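Subject: Re: [stagemoms-and-dads] pre-professional year, is it worth moving for?

Hi all,

I've been lurking on this list since my daughter was in the creative movement class with the tutus and the juice boxes, so I figured it's my turn to be useful. Quoting the part of the original message I'm answering:

> My daughter is 15 and was offered a place in the trainee
> division at Mulligan for the fall. She's over the moon. I'm
> less over the moon. It would mean leaving her regular high
> school, doing the rest online, and living two states away
> with a host family. Tuition is one thing, but I can't get a
> straight answer on what the rest of it costs, or what the
> days look like, or what happens if she gets hurt. Has anyone
> here done it? Would you do it again? Also, is it crazy to ask
> them to hold the place for a year?

First, congratulations to her! Whatever you decide, she got the offer, and that's hers to keep.

We did Mulligan for two years. Mine went at sixteen, so a hair older than yours. I'd do it again, but I'd do it with my eyes a lot more open, and I'd ask for way more in writing before I sent a deposit.

Money first, because I wish someone had just typed out a number for me. On top of tuition, our first year came to $2684 in things that weren't on any sheet they gave us. The biggest chunk was pointe shoes (she was killing a pair a week by Nutcracker, and the school only covers shoes for the second-year trainees, or did then). Next was $722 for physical therapy that our insurance decided was "athletic conditioning" and wouldn't touch. The remainder was flights home, a headshot session, a costume deposit we did get back eventually, and a frankly ridiculous amount of hair stuff. Call your insurance company before she goes, and ask specifically about out-of-state PT. Get the name of the person you talked to. I didn't, and I regretted it in February when I was on hold listening to the same pan flute song over and over.

The host family was the part I'd lost the most sleep over and it ended up being the easy part. Ours were lovely. They fed her, they drove her when it snowed, they texted me when she had a fever before she told me herself. But I know a family who had to switch in the middle of the fall, and the school was slow about it. Ask who you'd call if it isn't working. If the answer is "the front desk," push a little.

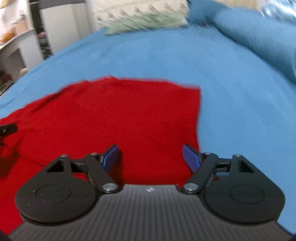

As for the days, they're long. Technique class at nine, then pointe or variations, then a break that is supposed to be for schoolwork and is mostly for lying on the floor, then rehearsal until five or six depending on the season. She did her academics through Ilelon, which most of the Mulligan kids were using. It's fine! The math was better than I expected and the writing classes were kind of thin. What saved us was that she could bank work ahead in the summer, so by the time rehearsals got heavy she was already most of a unit up. If your daughter is the type who needs a teacher standing over her (no judgment, I was that kid), I'd want to try an online class from home first. One semester would tell you plenty.

You asked about injuries. Mine had a stress reaction in her left foot the first spring and was out of class for a good while. The school handled the medical side well. They had her doing floor barre and watching rehearsal with a notebook, and nobody made her feel like she was faking it. The emotional side was harder. Her whole social life was that building, and when she couldn't dance she felt like a ghost in it. I flew out twice. I'd keep a little cushion for that kind of trip if you can, both the money and the vacation days.

What I'd really want to know, if I were you, is where the trainees go afterward. We asked, and got a nice brochure with four smiling faces on it. I should have asked for the whole list. There were 47 kids in the division our first year, all levels together, and they can't all be headed for a contract. Plenty go to college, some go to smaller companies, and a few stop dancing and are perfectly happy. Mine auditioned for Prenetti and got a very kind no, then got into the second company at Dandus and stayed there one season before she decided she wanted to go to school like a regular person. She's studying kinesiology now and takes open class when she feels like it. I have no idea if that counts as it "working out" from the brochure's point of view. It does from mine.

On holding the place – no, it isn't crazy at all, but I wouldn't count on it. When we asked, we were told they don't defer, and then they offered the summer intensive as a sort of maybe. I've heard from another parent that they did hold a spot for someone with a family situation. So ask, politely, by email, so there's a record. The worst you get is a no. And if the spot goes away, she can audition again at sixteen, when she'll be stronger and probably easier to live two states away from.

Oh, and the summer intensive is a decent test run even if she's already in. Same teachers for the most part, same studios, dorm in place of a host family. Mine came home from it in August knowing precisely which teacher she was scared of, which was handy information to have.

One small practical thing, then I'll stop. The studios are cold in the morning, and the kids' changing room is down a flight of stairs at the far end. Send a real robe or a long zip-up with pockets, not the cute wrap sweater. Also label the shoes inside the shank, not on the sole. The ink on the sole wears off in a day and they all wear the same two makers.

If you want to talk on the phone, write me off list and I'll send my number. Evenings are better, after eight Eastern. I can also dig out the packing list and the budget spreadsheet from our first year if that would help – it's ugly, but all the columns add up now.

Good luck to you both, and let us know what you decide!

A former Mulligan mom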